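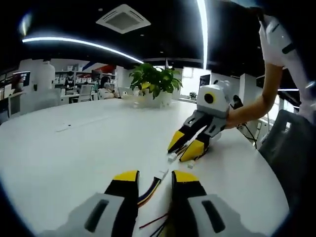
Two grippers and a tangle of connector wires on the white table.

I've been putting off writing about the Tergate hand grippers because I wanted to be fair to them, and I wasn't feeling very fair in the first couple of weeks. Well, it's June, my hands have stopped aching, and I've come around to an opinion that will annoy both the people who love these kits and the people who think they're toys. I reckon they're the best thing on the market for the money, and I reckon the way they're sold is a bit of a disgrace.

Some background for anyone who hasn't been following along. Our outfit does small-parts assembly, and when we started on the Clarenine project (teaching an arm to handle wiring and connectors) we had to choose how to get our demonstrations. You can puppet a real arm from a desk, and I've done that, and it's a bit like threading a needle with oven mitts on while somebody describes the needle to you. Or you can pick up a gripper, hold it in your own hand and just do the job. Tergate sells the second option, and so does Manalo, and we tried both before we spent the money.

The Manalo unit is lovely. It feels like a good cordless drill, all the weight sits over your wrist, and the case it comes in is nicer than my suitcase. But it was hopeless on small wires! Every time I tried to lift a thin lead by itself it came up with two of its mates or it didn't come up at all. If your work is mugs and cartons, buy the Manalo and be happy. I mean that.

The Tergate is the ugly cousin, and it picks up wire. It's all in the tips, I think. The replaceable ones come 4 to a bag and you'll go through them faster than the brochure lets on, so order extra bags with the kit and save yourself the second lot of postage. With a fresh pair fitted I could take hold of a connector by its body, turn it over and put it down facing the way I wanted, which sounds like nothing much until you've spent a morning failing to do it with something dearer.

Now for my grumbles, and I've got a few.

First, the sessions. The Tergate people suggest 40 minutes at a stretch. I don't know whose forearms they tested that on, but they weren't mine. We cut ours right back and swap over often, and the recordings got better straight away, smoother and with far fewer dropped parts. You can see tiredness in the data if you know what you're looking for. The approach gets wobbly, then people start jabbing at things, then they start going quiet and cross. A supplier who has sold as many of these as Tergate has must have worked that out by now, and it ought to be on page one.

Second, the training day. It's optional, it costs extra, and you need it. That's the bit I'd call a disgrace. I'm not against paying for somebody's time, but don't tell me a kit is ready to go out of the box and then charge me to learn how to calibrate it. We had 81 recordings in the bin before we found out we'd skipped a step, and the step was sitting in a slide deck that only training customers get. I was ropeable. They did send me the slides when I rang up and had a whinge, so credit where it's due, but I shouldn't have had to ring.

Third, and this is where I'll lose a few of you, the software. Everyone I talk to complains about the Tergate uploader and I quite like it. It's slow, yes, and it's the colour of old porridge. But it tells you plainly when a recording is no good, and it does it while you're still at the table with the parts in front of you, so you can have another go. Mondier's hosted service is much prettier (we had a trial month with them) and it'll cheerfully accept any rubbish you feed it and let you know a few days later. Give me the porridge.

What I really want to argue, I suppose, is that we're all judging these things by the wrong jobs. Every demo I've been to has somebody stacking blocks or folding a tea towel. Ask for wires. Bring your own bag of them to the sales visit, the thin coloured ones with the fiddly white plugs, tip them out on the table and ask the rep to sort them. You'll learn more in 6 minutes than you will from the whole spec sheet. The Manalo rep went a bit pink. The Tergate rep had clearly done it before and dropped only one.

So would I buy the Tergate again? Yep, I already have, we've got a second pair on order. I haggled over the training day this time and they threw it in, and I'd suggest you ask for the same before you sign anything. Get the slides in writing too.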